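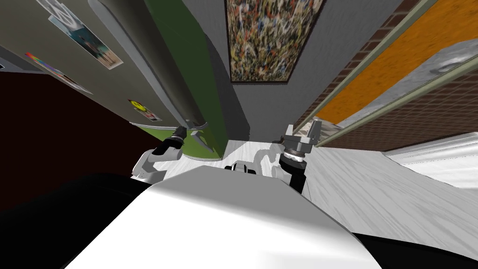 2 min read

Re: [wiltedbridge-preschool] Settling-in mornings and the spring rota

Posted to the list by Oisín Flanagan, 24/08/2025

Thanks for the replies so far. I've put the last message underneath my answers so that new families can follow.

The settling-in mornings will run the same way as last year. Children come for an hour with a parent, then for an hour without, then stay through to lunch. If your child needs longer at any stage, tell Mrs Ó Dálaigh at the door and she will move the next session back. You don't have to email me as well.

We have 30 places in the mornings and all of them are filled. The afternoon group at Stusstead still has 3 left. Anyone on the waiting list who could manage afternoons should write to me directly, off the list please, with the child's date of birth.

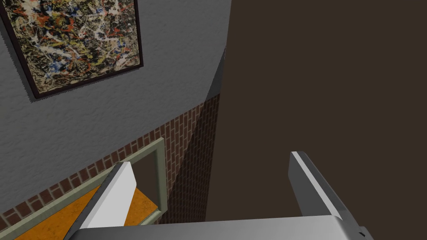 The afternoon group has the same staff and follows the same letter and number work, but it is smaller and they spend more of the session outdoors. They will need a waterproof coat and wellies left on the peg all week. Please put names inside both boots. We ended last term with four left boots and no idea who they belonged to.

On the lunch question, hot lunches won't start until January. Until then it is packed lunches for everyone. No nuts, and grapes cut lengthways.

Koker have sent the new paint and paper order and the bill came to more than we expected, so the craft contribution goes up to 70 pence a week. You can pay by the term if that is easier. If it is a difficulty, have a word with Mrs Ó Dálaigh and nothing more will be said about it.

The earlier message:

> Hello all, we are new this term and I have a few things I can't find on the website.
> Does my son have to be fully out of nappies before he starts? He is nearly there but not at night.
> Is there a uniform? My neighbour said there was a jumper.
> And can his gran collect him? She doesn't drive so it would be on foot by the back gate.

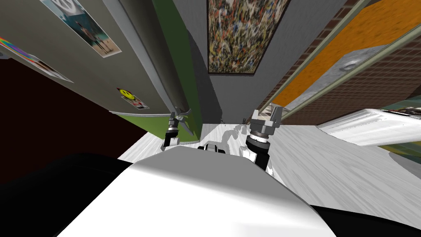

Answers to the above

Nappies: no, he doesn't have to be. Send two changes of clothes in a bag and let his key worker know what words he uses at home.

Uniform: there is a green jumper but it is optional. Old clothes are better on painting days.

Collection: gran is fine once she is on the form. The back gate is locked at pick-up, so she will need to come round by the front.

Oisín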